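## 4. Greifervergleich am Zweiarm-Platz

Stand 4/19/20, B. Weidemann. Ersetzt die alten Zettel am Schaltschrank. Kap. 3 (Arme verkabeln, Not-Halt prüfen) muss durch sein, sonst hier nicht anfangen.

Verglichen werden zwei Fingersätze: Uris (spitz, Rautenprofil) und Zongate (breit, glatte Gummiauflage). Immer beide Arme mit dem gleichen Satz. Mischbetrieb nur für Kap. 6.

### 4.1 Fingersatz montieren

1. Arme in Parkstellung. Controller auf HALT, nicht nur Pause.
2. Alten Satz abschrauben, je Finger 2 Schrauben. Schrauben in die Schale, nicht auf den Tisch.
3. Neuen Satz aufstecken, Profilseite nach innen. Handfest, dann mit dem kleinen Schlüssel nachziehen.
4. Kabel vom Kameramodul mit Schlaufe nach außen legen. Genug Luft lassen fürs Handgelenk — zu kurz heißt Stecker ab beim ersten Schwenk.
5. Greifer einmal ganz auf, einmal ganz zu. Schleift was: zurück zu 2.

**Achtung:** Beim Auf/Zu-Test Hände weg. Die spitzen Finger sind spitz, auch wenn der Motor nicht viel kann.

### 4.2 Kameras abgleichen

1. Guriver starten, Profil »Tisch_2arm« laden.
2. Reihenfolge einhalten: Kopf, links, rechts. Andersrum vertauscht die Software gern die Handgelenke.
3. Teller in die Mitte, ungefähr an die Fuge der Platten. Muss im Kopfbild komplett zu sehen sein.
4. Belichtung fest einstellen, Automatik aus. Gelb kippt sonst ins Orange, je nach Kamera. Kleiner Unterschied zwischen Kopf und Handgelenk ist ok, nicht ewig dran rumdrehen.
5. Wert aus der Anzeige notieren. Bei uns lag die Brennweite links bei 597 Pixel, nach dem Fingerwechsel muss das gleich bleiben. Wenn nicht: Modul sitzt schief.

### 4.3 Übergabetest

Ablauf: Mensch hält Teil hin, Arm übernimmt, Arm legt auf dem Teller ab.

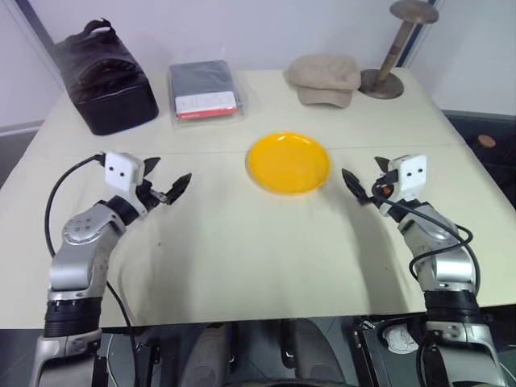
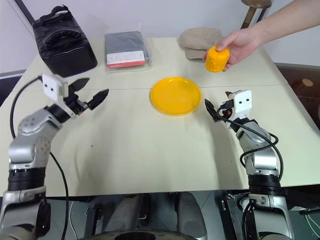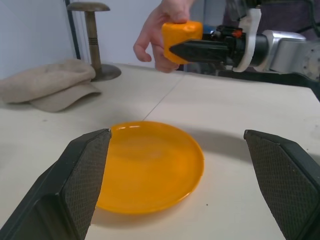 Der Zongate-Satz kommt immer als zweites dran, sonst stimmen die Protokollnummern nicht. Pro Satz 11 Durchgänge, die ersten 3 zählen nicht. Teil von oben fassen, Daumen oben drauf, und über der Tischmitte hinhalten. Der Finger vom anderen Arm darf dabei ruhig schon an der Seite vom gelb-orangen Schaumstoffwürfel anliegen, wie im letzten Bild, das ist noch kein Griff. Losgelassen wird erst, wenn der Controller »geschlossen« meldet. Teller bleibt bis dahin leer.

1. Greifer öffnen, Spitzen zur Mitte. Beide Arme, auch wenn nur einer greift.
2. Programm »Uebergabe« starten, auf den Piepton warten.
3. Teil hinhalten. Ruhig halten, nicht entgegenkommen!
4. Meldung abwarten, Hand nach hinten wegziehen, nie zwischen den Armen durch.
5. Ablage abwarten. Arm fährt selbst zurück.
6. Ergebnis eintragen: gegriffen / gerutscht / verloren. Verkantet zählt als gerutscht.
7. Teil abwischen, nächster Durchgang.

**Hinweis:** Sachen am hinteren Tischrand (Mütze, Tasche, Holzständer, verpackter Stoff) gehören zum Aufbau und bleiben stehen. Nicht aufräumen. Wurde was verschoben: vor dem nächsten Satz zurückstellen und im Protokoll vermerken.

**Hinweis:** Ärmel hochschieben. Lose Bündchen haben sich schon mal im Rautenprofil verhakt.

**Achtung:** Bei Abbruch mitten im Griff erst HALT, dann Teil rausnehmen. Nicht ziehen, Grifffläche reißt den Schaum auf.

### 4.4 Auswerten

- Kraftkurve pro Durchgang exportieren, Format CSV. Dateiname = Satz + Nummer, keine Umlaute.
- Videos aller drei Kameras zusamen ablegen, Ordner »Grube« auf dem Messrechner. Ohne Handgelenkbilder ist ein Durchgang nicht auswertbar, das Kopfbild allein zeigt den Kontakt zu schlecht.
- Mehr als 2 verlorene Teile pro Satz: Montage prüfen (4.1, Schritt 3) und ganzen Satz wiederholen.
- Schließzeit aus dem Controllerlog nehmen, nicht aus dem Video stoppen.

Typische Fehler:

| Anzeige / Verhalten | Tun |
|---|---|
| Greifer meldet »geschlossen« ohne Teil | Nullpunkt neu setzen, Greifer dabei leer |
| Bild rechts ruckelt | Stecker am Modul, dann Kabelschlaufe |
| Teil rutscht nach unten weg | Profil verschmutzt, Bürste, kein Alkohol |
| Arm bleibt vor der Hand stehen | Hand verdeckt Teil, anders fassen |
| Links/rechts vertauscht | Guriver beenden, 4.2 ab Schritt 1 |

Nach dem letzten Durchgang Arme parken, Controller auf HALT, Fingersatz dranlassen. Neue Auflagen für Zongate sind für Juni bestellt, bis dahin die vorhandenen nach jedem Satz auf Risse ansehn. Fragen an Britta Weidemann, am besten mit Protokollnummer.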